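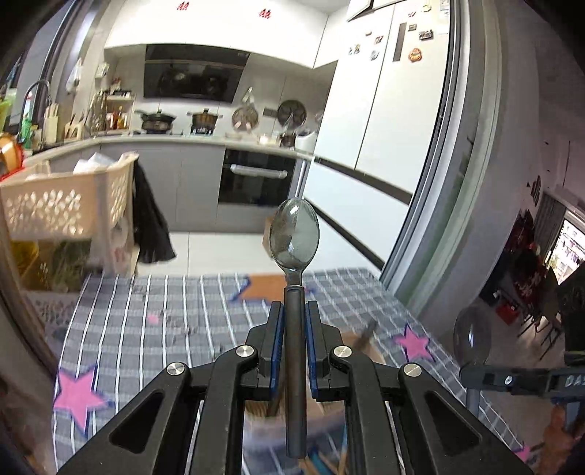

About Skanard

Category: Who We Are
4 min read

Hello! I'm the person behind Skanard, which is a small kitchen-sorting business and a newsletter that grew out of it. I go into people's kitchens, we get everything out on the table, and by teatime it's all got a place to live. That's the job. I started on my own at my mum's dining table and I still do most of the visits myself, though there are two of us in busy weeks.

I'm fussy about spoons. I'd better say so now - a spoon gets used more than anything else in the kitchen and yet it's always at the bottom of the pot, under a whisk, pointing the wrong way. So spoons come first on every visit. We pick up each one, decide if it's for cooking, serving or eating, and then it goes in a pile with its friends.

How a visit goes

I begin with the utensil holder because it's quick and people can see a difference before the kettle's boiled. Tip the whole lot out. Don't pick through it while it's still standing up, you'll only take out the two things you like and put them back again. I like a cloth on the table first (patterned ones are lovely for this, you can give each pile its own bit of the pattern, and a big star does very nicely). Then the chopsticks go one way and the black plastic spoons and ladles go another, and the empty holder gets a good look on its own. Has it got two compartments? Use them as two compartments! Long things for the hob in one, table things in the other. If it sits on a tray, lift it off and wash the tray too, they get grim underneath. 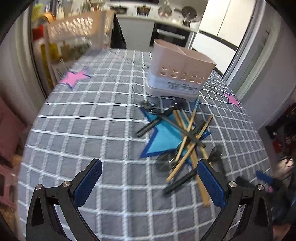 One customer told me she'd been buying new chopsticks every year because she could never find two the same length, and when we paired hers up she had enough for a street party. She wanted to know if the odd ones were any use. I said keep a couple by the hob for turning things in the pan, and tie seedlings to the rest.

A visit is £80 for a morning, and that covers the utensils, one drawer and the shelf where the sauces and spice jars end up. I've done 228 of them so far. I won't throw anything out unless you say so, and I won't tell you off for having nine wooden spoons.

Where the names come from

People ask about the others on our leaflets. Cliltetti is our box of labels and dividers, which I pack at home. Wama is the lending shelf, where you can borrow a drawer tray for a month before you decide to buy one. Snorradóttir is the shop on the corner that lets us keep the shelf in its back room and takes the returns when I'm out on visits. Do pop in, they've got very good buns.

The newsletter

It comes out when I've got something to say. The last one went out on Sun 11 August and was all about things that don't fit anywhere.
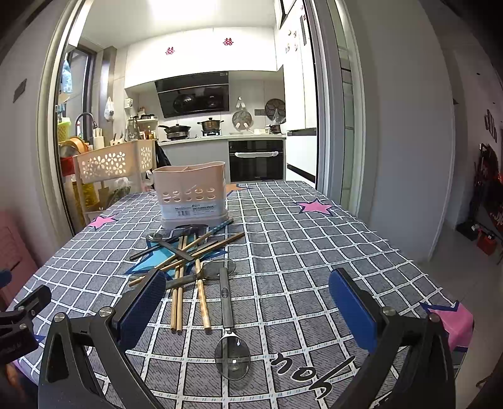
Issue 37

The pizza cutter was top of the list, naturally. It rolls, it catches on everything, and if you stand it in a pot you grab it by the wheel. Mine lies flat in a drawer next to the fish slice. Long metal spoons were next - they want a tall holder or a hook, and a hook's cheaper. I had more letters about chopsticks than anything else I've written, mostly on whether they should stand tips up or tips down. I'm tips up. My sister isn't.

If you'd like a visit, or a back issue, just drop me a line and tell me what your worst drawer is.

Contact us | © Skanard | Back to top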